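Week 7: Can it do the dishes yet?

Notes to go with the October lectures. Same deal as always - these aren't a transcript, they're what I'd want to have in front of me if I'd missed the hour or had been in the hour and drifted. Bring your chore sheets to section. If you still owe me one, the instructions are at the bottom.

We left off last time with the difference between a task and a chore, and I want to start there again, because half the chore sheets I got back mixed them up. A task is "pick up the cup." A chore is "the kitchen is clean." A task has a start and a stop that an engineer gets to choose. A chore has a start and a stop that your roommate gets to choose. When a company tells you its machine does household work, your first question should be which of the two they mean. Go back to the two handouts from Week 5, the Tusiner brochure and the Fosa one (Fosa is the hypothetical-sounding laundry folder that people kept asking me about), and underline every verb. Nearly all of them are tasks.

Shop floors have it easier, and it's worth being clear about why. On a line you can bolt things down. You can decide that the part always arrives the same way up, at the same height, under the same lights. The Dodent packing cell we read about handles up to 2,000 trays a shift, and I have no trouble believing it, given that the trays are identical and somebody designed the whole room around them. Now ask that cell to pack a lunchbox. One banana, one sandwich in a floppy bag, one yogurt that must not go in sideways. You'd be rebuilding it before the first kid left for school.
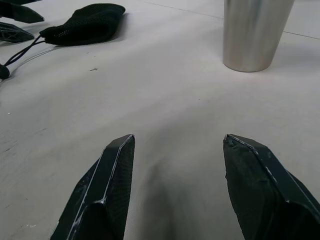

Grasping is where I want to spend most of our time this week. When you or I clear a table we barely notice that every object asks for a different grip. A stiff thing tells you where its edges are. You can close on it from two sides, squeeze until it stops giving, and lift. A shiny metal cylinder, like the one standing near the far side of the table there, has its own headaches (reflections confuse a lot of vision systems, and smooth walls slip), but at least its shape will be the same when you arrive as it was when you looked. The black mesh pouch is a different animal. It's crumpled and flat, so there isn't much to get hold of, and it has a cable coming out of the gathered end. Do you pick up the pouch and let the cable trail? Do you grab the cable and drag the pouch along? A person would just scoop up the lot without thinking. Two fingers with grip pads have to commit to something.

In class I asked for your guesses on which object would be the harder one to put away, and most of you went for the metal one on the grounds that it might roll. Good instinct, and if it were on its side I'd worry too! But rolling is something we can write down and predict pretty well. Cloth and cable we mostly can't, or not quickly enough to be useful. The word for this in your reading is "deformable," and when you see it in a paper you can usually expect the success numbers to drop a few lines later.

Speaking of numbers. The Khổng reading reports 79 percent on a table-clearing test, and I'd like you to be suspicious of it in a friendly way. Here's what I'd ask:

Percent of what? Objects lifted, or objects put where they belong? Those are very different tests.

Who set the table? If the same people built the machine and laid out the objects, they may have been kind to it without meaning to be.

What happened on the misses? A dropped sponge is nothing. A dropped glass means the chore just got longer, and now there's a barefoot person in the story.

How long did it take? I once stood and watched a demo arm put away a single fork, and I could have done the whole drawer. Speed matters less than people think if the thing works while you're asleep, but then it has to be quiet, and it has to be right with no one watching.

Try the arithmetic yourselves. Say there are 30 things on your kitchen counter after dinner and the machine gets 79 percent of them. You're still going to walk in and deal with six or so, and they'll be the annoying ones. Is that help? I think it might be, for somebody with bad hands or a bad back. For me it's a maybe. We argued about this in both sections and I don't need us all to agree.

A few people asked for my own answer to the question in the title. Loading a dishwasher in a kitchen the machine knows, with dishes it knows, slowly: close, and I wouldn't bet against it. Doing the dishes in my kitchen, with the lasagna pan and the whisk and the lid that belongs to nothing: no, not yet.

For section

Read the rest of the Khổng paper, skipping the appendix unless you like that sort of thing.

Finish the chore sheet. Pick one chore you do at home, break it into tasks, and mark each one stiff, floppy, or both. Please don't all pick laundry again.

Write one paragraph on where you'd put the "done" line for your chore and who in your household would disagree with you. Email is fine, paper is fine, and I'm in my office until 4 p.m. if you'd like to argue about it in person.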